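1/ The potting bench is DONE and I am so happy with it! I've wanted one behind the garage since we moved to Jastadstead, and this October I finally had a stack of cedar fence boards and a free afternoon. Thread on how it went together, for anyone with a saw and a bit of space.

2/ Plans first. I started from a sheet Jolene Kerslake drew up for her own bench and made mine 6 inches narrower so the gate still opens. Her legs are 4x4s. I used doubled 2x4s, glued and screwed, and they feel rock solid.

3/ Cut list was short: four legs, two long rails, four short rails, slats for the top, slats for the lower shelf. Cut all the matching pieces with a stop block clamped to the fence. Seriously, do the stop block, my short rails came out dead even for once in my life.

4/ Build the two end frames flat on the garage floor, check the diagonals, then stand them up and join them with the long rails. It wobbles like a newborn calf until the shelf slats go on. Don't panic! 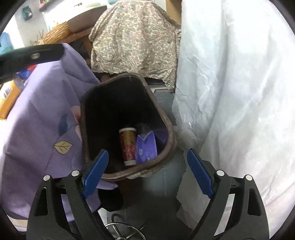
5/ Top slats: I left a gap the thickness of a carpenter's pencil so spilled soil drops through and rain drains off. Pre-drill near the ends, cedar splits if you look at it funny (I lost two boards, they're now plant labels).

6/ Sanding took around 400 years. Okay, one evening. 80 grit, then 120, and just knock the corners down so you don't catch a sleeve. I skipped anything finer, it's a bench for mud.

7/ Finish is plain exterior oil, two coats, wiped on with an old T-shirt. The color it brought up in the grain!! Lay the rags out flat outside to dry, please, oily rags in a heap can catch fire.

8/ Still to do: a back rail with hooks for the trowels, and feet of some kind, the ground slopes toward the Hollis side. Thinking pavers. If you've leveled a bench on grass and it stayed level through a winter, tell me how you did it.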